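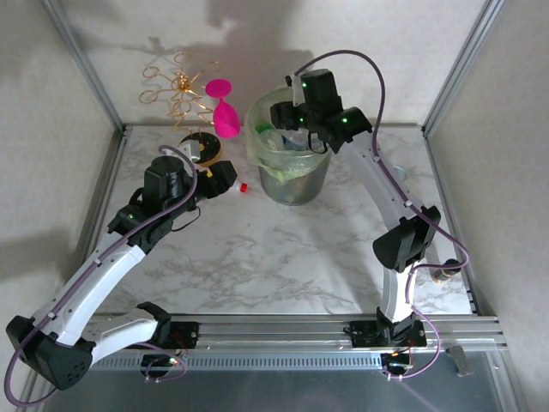
Bottles and Caps: What Goes Where

The new bottle collection at Celtwood starts in February. Small clear plastic bottles like the one with the red cap are what we are after, along with larger drink bottles up to 2 liters. Last year residents turned in 3288 bottles, and we would like to beat that.

Please empty each bottle and give it a quick rinse. Leave the cap on. Pacheco, the company that picks up our recycling, changed its rule on caps this winter and now takes them together with the bottle, whatever the color. Labels can stay on too.

A round wastebasket works fine for collecting at home, but do not line it with a bag. Bagged bottles get pulled and thrown out with the trash. Carry the basket down and tip it into the blue bin by the Building 14 side door.

Katherine Ríos has 50 spare bin stickers at the front office for anyone who wants one. Questions about pickup go to Leidy Flores, same office, mornings only.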